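The Draleck DVD Shelf Player, Reviewed by Somebody Who Watches Too Many Movies

September 26, 2006

I've gone through five DVD players in this apartment, so when my old one started freezing in the last reel of everything I rented, I wasn't expecting to fall in love. I picked up the Draleck in August and it's been running pretty much every night (and a lot of afternoons) ever since!

First, the picture. I put on a scratchy old heist movie I know by heart, the Mitsotakis-Vlachou release with the good commentary, and the night scenes looked so much better. On my last player the getaway through the tunnel was basically gray soup. Now I can see faces. Blacks are deep, grain still looks like grain, and subtitles are sharp even on my 32 inch set.

It's quick, too. A disc loads in 13 seconds, and it remembers where you stopped, even if you swap in something else. My friend Ourania Moschos and I did a double feature last weekend and paused both movies a ridiculous number of times – snacks, phone calls, more snacks – and it picked up in the right spot every time.
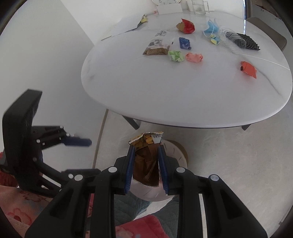

Wrappers, wrappers, wrappers.

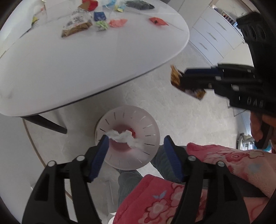

Now for the grumbling. The remote is awful. Chapter skip is right next to stop, and both buttons feel the same in the dark, so I killed the big courtroom speech twice in one sitting. The Fluteck I had before was a worse machine in every way, but boy, do I miss that remote. The fan also gets noisy in quiet movies. If you love slow black-and-white dramas where people stare out of windows, you'll hear it.

I'd skip the surround setting as well. It makes dialogue sound like it's coming from a closet. Leave it on plain stereo and you'll be happy.

Would I buy it again? Yep. I'm giving it four stars, and it would be five with a decent remote.

Recent reviews
Zikomance portable player: fine for the bus
Fluteck headphones, two months in
22 movies for a rainy week
Do you need a bigger TV?

Get our reviews by email! Enter your address to sign up for the newsletter.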